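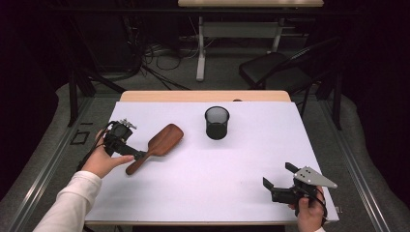
Bohdana Kravchuk has owned the same hairbrush for 20 years and would like it known that the hairbrush has held up better than she has.

"It's a wooden paddle," she says. "You pull it through your hair, your hair lies down. I don't know what else people want."

People want a drawer full of gadgets, according to her flatmate, Kaiwen Zou, who had 38 things on the bathroom shelf before they agreed to clear it in April. The survivors had to fit in one mesh cup. The brush was excused, being too wide.

"She argued its case for an hour," he says. "I lost a perfectly good beard comb." 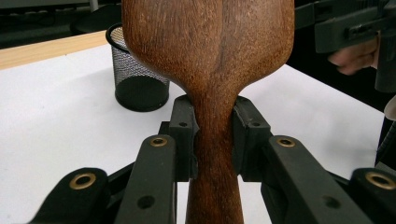

The handle is what she defends most fiercely. "It goes thin at the neck and then fat again, so it stays in your hand when you're half asleep. Plastic ones shoot off behind the radiator."

Does she oil it? "Once. It smelt of salad for 5 days."

Kaiwen has since bought another comb – he keeps it in his coat.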